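Ollgate pressing plant, open day report

The Ollgate plant opened its doors on 3rd April and let in 57 people, split into groups. Mine was led by Slavica Shehu, who runs the night shift and talked over the noise of the presses without much trouble. There are 3 of them, all second-hand, and each was working on the new Mersha double album while we were there.

We started with the lacquers and went on to the plating baths, where the stampers are made. A stamper gets swapped out well before it wears, and the old ones hang in the corridor. Black vinyl is still most of the work — the splatter colours are done by hand and go much slower.
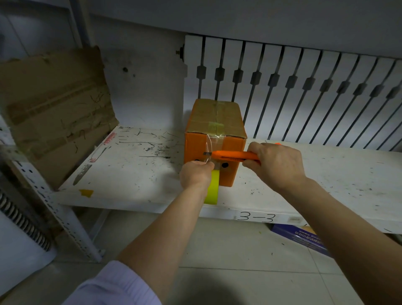 Godfrey Obura asked why the Cernix reissue had slipped to September, and was told the test pressings had been rejected twice for noise on side two. He said he would sooner wait than get another copy like the first run. Slavica Shehu agreed the first run had been too quiet and cut too close to the label.

The listening room came last. We heard 12 minutes of the Mersha record on a plain white-label copy, and the low end was better than on the download.

The shop by the exit had 100 copies of the Wemik live EP, one per visitor. Tea was free, parking was not. The next open day has no date yet.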